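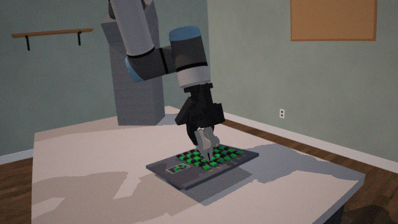

How far should a row of LED battens stand from a cyclorama to light it evenly from the floor?

At the Bárány Hall we got the best result with the battens set back a little more than a quarter of the height of the cloth and the heads tipped up so that the middle of the beam lands about two thirds of the way to the top.

Lighting a Cyclorama from the Floor: Spacing, Tilt and Color Mixing on a Small Stage
Project report, Stage Technology, Brimwood College

Introduction

Anyone who has sat in the back row of the Bárány Hall for a student show will remember the cyclorama, and probably not fondly. It is the big pale cloth that hangs across the back of the stage and is supposed to turn into a sky, or a sunset, or just a calm wash of color behind the actors. For as long as we have been at Brimwood it has looked like a row of bright bumps along the bottom with a dim gray band over them. Designers have learned to work around it, mostly by putting a lot of scenery in front of it, and that seemed a pity to us. It's a nice cloth!

Our project was to find out whether the cloth could be lit better with the equipment the department already owns. We were not given money for new fixtures, and to tell the truth we were glad of it, as it kept the question simple. We had three Flesteck battens, an Iller lighting desk, a light meter borrowed from the photography people, and the hall to ourselves on Friday evenings once the dance class had finished.

Background

A cyclorama is usually lit from above, from below, or from both. Lighting from above needs a pipe hung well out from the cloth, and in the Bárány Hall the pipe that would be right for the job is already full of the speakers and the border curtain. So the floor it was. The trouble with the floor is easy to picture if you have ever put a flashlight on the ground and pointed it up a wall. The part of the wall close to the light gets a great deal, and the part at the top gets very little, both because it is further away and because the light meets it at a shallow angle.

Fixture makers deal with this by shaping the reflector or the lens so that more light goes to the far end of the throw than to the near end. People call this an asymmetric beam. The Flesteck battens are not asymmetric. They have plain lenses in a long row, with red, green, blue and amber behind them, and they send out the same soft oval whichever way up you put them. Everything we did had to make up for that with position, angle and a bit of help from frosted filter.

There is a second problem, and it goes sideways. Each batten is brightest across from its own middle and weaker at its ends, so a row of them gives you scallops unless the beams have room to run together before they reach the cloth. Moving the battens back lets the beams blend and also helps the top of the cloth, but it eats up stage floor, and directors are very attached to stage floor. A good position is always going to be a bargain between the two.

What we set out to find

We wanted to know how far back the battens had to be before the scallops were no longer noticeable from the seats, what tilt gave the most even light from bottom to top, and whether a color mixed from all the emitters stayed the same color across the whole cloth. The last question was added after our first evening, when we brought up a lovely lavender and saw that it had a distinctly pink hem. 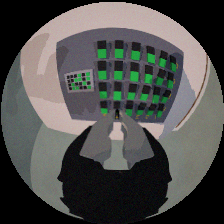

Figure 2. Board with two-tone pieces in four rows.

Method

We marked the cloth with a grid of small points, fourteen across and nine up, using thread so that nothing would be left on the fabric. That gave us 126 readings for every complete set. The lower points could be reached standing up, and for the upper ones we used the rolling access tower with one person on the platform, one at the base and one at the desk writing the numbers down. We took the meter reading flat against the cloth each time with the sensor facing the battens. It's slow work. A complete set filled most of an evening, and we soon learned to take a quick column of nine readings up the middle first, to see whether a position was worth the trouble.

All the work light was off, the exit signs stayed on as they must, and we took a reading with the battens dark before each set so that the stray light could be subtracted. The battens were run at full for the brightness sets and left on for half an hour beforehand. LEDs do drop a little in output as they warm up, and we'd been caught out by this on our first evening, when the last column came out dimmer than the first for no reason that we could find at the time.

To put a number on evenness we divided the lowest reading on the grid by the average of all of them. A perfect cloth would score one. We also asked a handful of classmates to sit in the middle of the seats and tell us, without being told which position they were looking at, whether they could see bands or bumps. The two methods agreed more often than we had expected, although the classmates were a good deal pickier about sideways bumps than about the slow fade toward the top. It makes sense when you think about it. A real sky fades too, and the eye forgives that quite happily.

Results

The starting position was the one that has always been used, with the battens close up against the foot of the cloth and pointing nearly straight up. The brightest points were along the bottom row and reached up to 570 lux, while the top corners were so dim that the stray light made up a good part of the reading. Everybody in the seats saw bumps.

Pulling the battens away from the cloth made the largest difference of anything we tried. The bottom row dropped, the top came up slightly, and the scallops softened until they were hard to find. Going further still kept improving the numbers by a small amount each time, but by then the ground row that hides the battens was sitting where the actors wanted to be. The position we settled on is the one given at the start of this report, and we have marked it on the stage floor with green tape under the edge of the black masking.

Tilt mattered more than we had guessed. Aiming at the center of the cloth feels right, and it is what most of us did by instinct, but it leaves the top starved. Aiming higher wastes some light over the top of the cloth and into the border, and that's a fair price. If the heads go too high a dark strip opens along the bottom instead, and it looks odd behind people's ankles.

Frosted filter laid along the lower half of each lens gave us the last bit of improvement. It knocks back the light headed for the bottom of the cloth and spreads it sideways at the same time. We tried a light frost and a heavy one and preferred the light. The heavy one cost us too much brightness, and on a dark blue there isn't much to spare.

Color

The pink hem turned out to have a simple cause. The emitters in the batten sit side by side under separate lenses, so close to the fixture you see the separate colors before they have had a chance to mix. With the battens pulled back the hem nearly went away, and with the frost on it was gone to our eyes. Red and blue mixes were the most sensitive. Ambers and pale greens looked fine almost anywhere.

We did run into stepping at low levels. When the desk faded the deep blue slowly down to nothing, the last part of the fade went in small visible jumps, like someone going down a staircase. The battens have a fine dimming mode that uses two control channels for each color, and once the Iller desk had been set to match, the fade was smooth. The setting is a little buried in the fixture menu. We have saved it in the desk as a profile called Cyc Floor so that next year's group doesn't have to go looking.

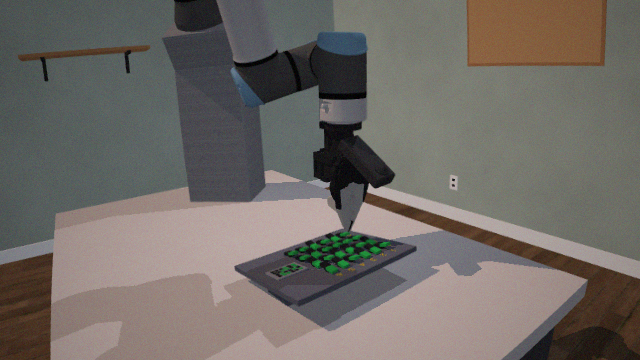
Problems along the way

The cloth itself was one. It has a few soft creases near stage left, and light coming up from the floor at a shallow angle makes every crease look like a mountain range. We hung it with the bottom pipe in for a week before the final sets, and that took out most of them. A bounce cloth or a bit of steaming would do more.

The access tower also casts a shadow, and we spent one whole evening taking readings that we then had to throw away. After that the tower was always parked to the side of the column being measured, with the person on it leaning in only as far as the rail allowed. It's worth saying too that our thread grid sagged between evenings, so the points in the final sets may not be in exactly the same places as those in the first.

What we would do next

A row lit only from the floor will always be a compromise with a plain lens, and we'd love to see the same measurements made with one batten moved overhead, if the speakers can ever be persuaded to share the pipe. We would also like to try the cloth with a black gauze hung in front of it, as several designers have asked about that, and the gauze may hide the fade at the top altogether.

The readings, the desk profile and a sketch of the floor marks are in the Stage Technology folder in the booth. If you use the position for a show, please put the tape back afterward, and keep the frost in its envelope, as it creases very easily and we only have enough for one set.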